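Progress report, March. Prepared for the hosting sponsor by the wiki administration team.

This covers the period since the last grant payment for the Skellon fan fiction wiki. The work is split the same way as in the application: migration, page ownership rules, the Merkar timeline, and outreach to writers.

## Migration

The move to the new server is finished. All 1,182 story and character pages came across, along with their talk pages and edit histories. Redirects from the old addresses are in place and will stay up for at least a year.

The family tree template was the main problem. On the old server it depended on a script that the new one doesn't allow, so every tree showed up as a block of raw code. We rewrote the template and then fixed the trees by hand, starting with the ruling houses of Ukitz because they get the most visits. Trees with more than one marriage per character still come out too wide on phones. A fix is being tested on the sandbox page.

Image uploads were closed during the move and are open again. The upload limit is the same as before.

## Page ownership

Under the old rules a writer could claim a page by putting a notice at the top, and the claim never ran out. A lot of claimed pages belonged to accounts that had been quiet for years. Other writers wanted to use those characters and had no one to ask.

The new rule went to a vote of registered editors and passed. A claim now lasts 24 months from the owner's last edit anywhere on the wiki. After that the page is marked as open, the original author stays credited in the page history and in a line at the foot of the page, and anyone may continue the story. Owners who come back can ask for the page to be closed again, and anything written in the meantime moves to a page of its own.

Spelling, broken links and template repairs don't need permission on any page. This was already the custom, but it wasn't written down and it caused arguments.

We have had 2 disputes since the rule took effect. One was about the exiled branch of the Xu family and was settled by splitting the article. The other concerns who first wrote the Merkar harbor war and is still open. Both versions are up for now, with a note linking each to the other.

## Merkar timeline

This is behind. The plan was to have one shared timeline for the Merkar stories, with each event linked to the page it comes from. Around 50 events have been entered. The stories from the early years don't agree on the order of the first three queens, and the writers who are still active don't want a single answer imposed. We now plan to show the reigns as separate columns where accounts differ. The table layout for that is done but most of the dates have not been filled in.

We would like to move the due date for this item to the end of the next period. No extra money is needed.

## Outreach

The spring writing prompt ran for a month and used Ukitz as its setting. Entries were short, mostly one scene each, and several came from accounts that had only read the wiki before. The prompt page stays open for late entries without judging.

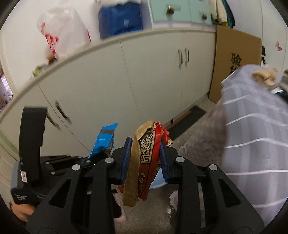
*Crumpled snack wrapper, red on the inner side, with a QR code on the outer side.*

The beginner's guide has been cut to a single page. The old version sent new writers through a chain of help pages before they could start a draft, and the new one puts the draft button at the top.

## Spending

Hosting and the backup service were paid as budgeted. The money set aside for template work has been used in full. The outreach line is underspent and we ask to carry the remainder forward to the autumn prompt.

## Next period

- Phone layout for wide family trees
- Decision on the Merkar harbor war pages
- Merkar timeline, remaining dates
- First round of marking lapsed claims as open, beginning with Skellon place pages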